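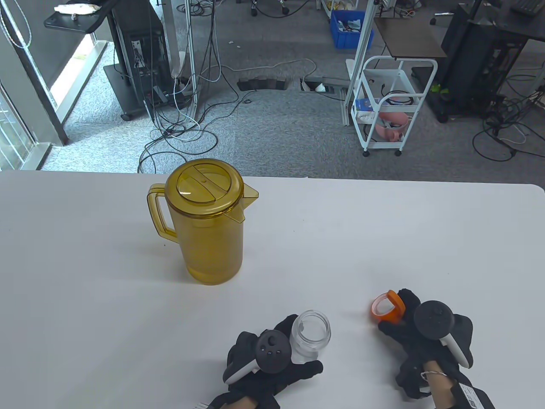 Salto de la pinza al cerrar el tarro: ¿a alguien más le ha pasado con Billemach?

Foro de teleoperación y manipulación > Averías y sustos

torno_flojo
4 abr 2026

Buenas a todos. Llevo años leyendo por aquí y escribo poco, pero lo del jueves me dejó mal cuerpo y quiero contarlo antes de que se me olviden los detalles.

Estamos grabando tareas de mesa: tarro de cristal, tapa naranja de rosca, jarra amarilla. Yo hago las demostraciones con los mandos y luego un brazo Brakholm las reproduce en la celda de al lado, con el software de Billemach en medio. Llevábamos 68 repeticiones buenas de «enroscar la tapa» y estábamos tan contentos. En la siguiente, a mitad de giro, la mano izquierda del robot pegó un salto hacia arriba, abrió la pinza y el tarro acabó hecho añicos contra el bastidor. ¡Menudo ruido! No había nadie dentro de la celda, menos mal, pero la puerta estaba abierta y los cristales salieron hasta el pasillo.

Revisé la demostración original y en el registro la posición del mando izquierdo se va de golpe durante unas pocas muestras y luego vuelve a su sitio. Mi mano no hizo eso, os lo juro. El filtro de Billemach debería haberlo tirado a la basura y se lo tragó tal cual.

¿Ideas? Lo tengo parado hasta entender qué ha sido.

ratonera_mx
Pues a mí me suena a pérdida de seguimiento de libro. Cuando acercas mucho los dos mandos para enroscar, uno le tapa el aro al otro y el sistema se inventa la posición. Con cosas grandes ni te enteras, con tapas pequeñas es un suplicio. ¿El salto coincide con el momento en que las manos están más juntas?

torno_flojo
Coincide, sí, clavado. Pero ya había cerrado esa misma tapa un montón de veces y nunca había saltado así.

grasa_y_bielas
Perdonad que me ponga pesado, pero el seguimiento me da bastante igual. Los mandos fallan, todos, siempre. Lo grave es que el brazo obedeciera. ¿Qué límite de velocidad tenías puesto? ¿Y por qué se reproduce una demostración con la puerta abierta? Si el enclavamiento no corta, eso se arregla lo primero y el mando después.

torno_flojo
Tienes razón y me escuece. El enclavamiento estaba puenteado desde marzo, cuando cambiamos la cerradura, y ahí se quedó. El límite estaba en 500 mm/s, el que venía en la plantilla de Brurnton. Para enroscar una tapa es una barbaridad, lo sé.

ratonera_mx
Uf, 500 con un tarro de cristal. Yo para rosca pongo 100 y me sobra.

chispa_lenta
Yo no le echaría la culpa a la plantilla, la verdad. En nuestro taller tenemos la de Brurnton tal cual y no hemos tenido un susto en 1.000 ciclos. El problema es encadenar mando, filtro y brazo sin que ninguno compruebe al anterior.

grasa_y_bielas
Mil ciclos sin susto no demuestran nada si no hubo ninguna muestra mala. El límite está justo para el día que la hay.

chispa_lenta
Vale, pero entonces tampoco me digas que los mandos dan igual, porque si metes basura en los datos la estás metiendo también en todo lo que entrenes después. Son dos averías distintas y las dos hay que mirarlas.

torno_flojo
Haya paz, que me servís los dos. Os cuento lo que he hecho hoy (sí, en sábado, qué le voy a hacer). He quitado el puente del enclavamiento y he probado a abrir la puerta con el brazo en marcha y sin nada en la pinza: corta. He bajado el límite a 100 y he activado el rechazo de saltos en Billemach, que venía desactivado de fábrica, ojo con eso los que lo uséis. La tarea del tarro la dejo aparcada y sigo mirando la de la jarra, que es más agradecida porque no hay que juntar las manos
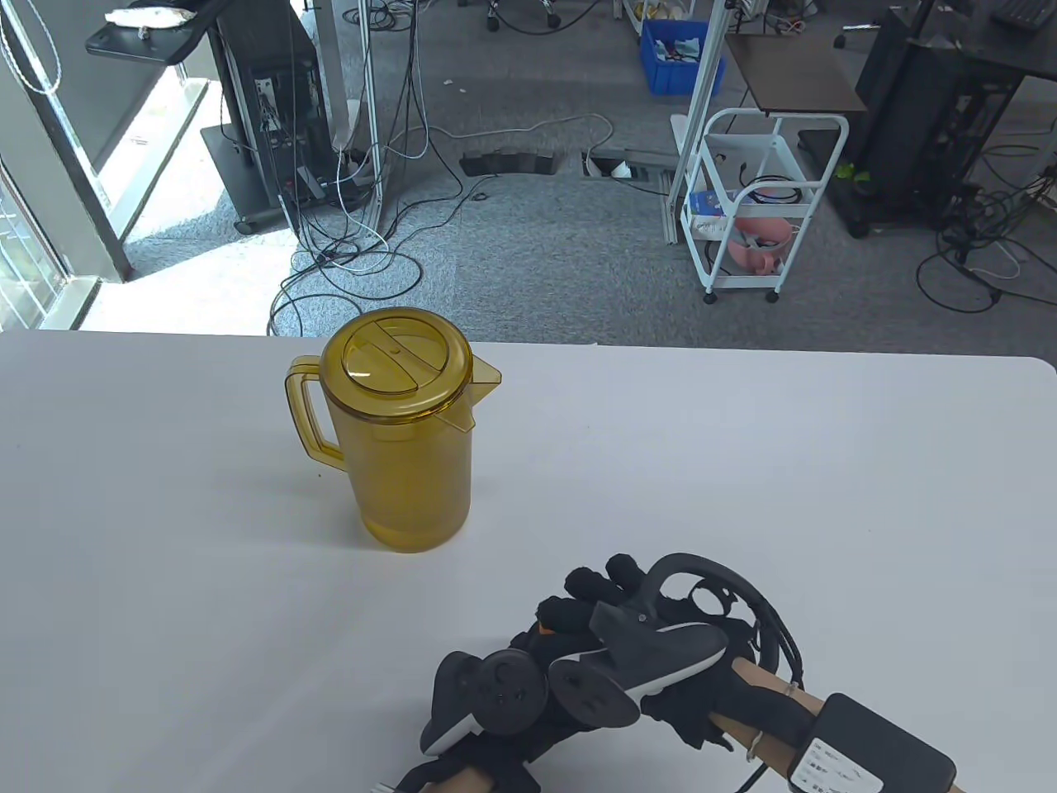
y porque el plástico, si se cae, no te llena el pasillo de cristales. También quiero repasar los registros viejos uno por uno, a ver si hay más saltos de esos que pasaron de largo porque el brazo tuvo suerte. Me temo que sí.

pasillo_norte
Me meto solo para una cosa: ¿habéis mirado la luz? Nosotros teníamos saltos parecidos a media mañana y al bajar el estor se redujeron bastante. No digo que sea tu caso.

torno_flojo
Pues mira, tenemos una cristalera al lado de la mesa y entra luz a chorro. No lo había pensado. El lunes comparo las horas de los registros.

ratonera_mx
Y prueba a cerrar el tarro con las muñecas más abiertas, aunque sea incómodo. A mí en Whitlock me lo recomendaron y noté la diferencia.

grasa_y_bielas
Y etiqueta roja en la puerta si alguien vuelve a puentear algo, con la fecha y quién lo autoriza. Lo demás ya lo iréis afinando.

torno_flojo
Hecho, la etiqueta ya está pedida. Cuando tenga las gráficas de los saltos las subo a este mismo hilo.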